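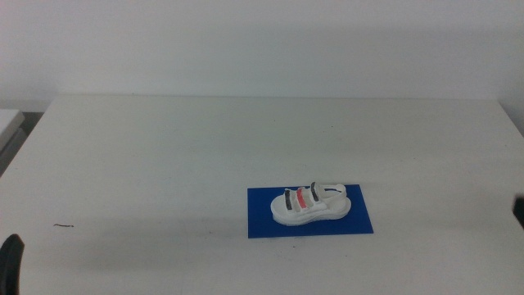 How many practice runs do you need before a two-armed robot can fasten a sandal strap by itself?

For our club it took 40 good ones before we saw anything worth clapping at, and we kept recording well past that. Plan on a few evenings of it, and bring snacks.

I help out at the Suvdale robotics club, and this is the write-up I promised the Cetlow lot after they asked how we set up our shoe task. It's the beginner version. If you've already got your arms moving and your cameras talking to the computer, you can start here.

Pick the shoe first

Go small and chunky. Ours is a little white sandal with a thick platform sole, and the sole matters more than you'd think, as a gripper can pinch the ridged edge without squashing anything. We tried a soft canvas pump before that and it folded up like a wet sandwich every time. Stripes or bright straps are handy too (ours has a red one between two dark ones), mostly so that you can shout "left a bit, towards the red!" at whoever is driving.

Put something under it

A plain mat in a strong colour is lovely for this. We use a blue one on a white table. It gives you a target to aim the shoe at and it shows up well against all that white. Tape underneath if it slides. Leave a decent bit of mat showing all the way round so there's room to nudge the shoe about between runs.

Clear the rest of the table before you begin and give it a wipe. I'm terrible at this and Aishwarya Pillai tells me off for it – she once threw out a whole evening's recordings over a screwdriver that had wandered in and out.

Choose your starting position

We start with the toe pointing left and the heel to the right, with both arms pulled well back. Start every run from the same place for your first batch. Once the robot can cope with that, turn the shoe a tiny amount each time. Don't spin it right round on day one, you'll only get cross!

Recording the runs

1. Driver sits down, gets comfy, checks both grippers open and close.
2. Helper sets the shoe on the mat and gets their hands out of the way.
3. Helper says "go" and starts the recording.
4. Driver steadies the sole with one arm and works the strap with the other. Slow is fine. Jerky is not.
5. Arms back to the start, stop recording, save or bin.

Be strict about step five. If you dropped the shoe, bin it. Swap drivers every 2 or 3 goes, as your shoulders will complain otherwise.

Training

We set ours to 2000 steps for a first look, just to check the files load and the arms head towards the shoe at all. Then we leave a proper run going overnight. Minoru Takagi wrote our training script, which we call Jara, and he's happy to share it if you ask him at the October meet-up.

If it keeps missing

Check the cameras haven't been knocked. Then check the lights. We had a dreadful week that came down to one blind being open, and I'm still a bit sore about it. After that, record ten more runs of whichever bit it's getting wrong and train again.

Next on our list is a proper buckle. Wish us luck!

Last updated 15th August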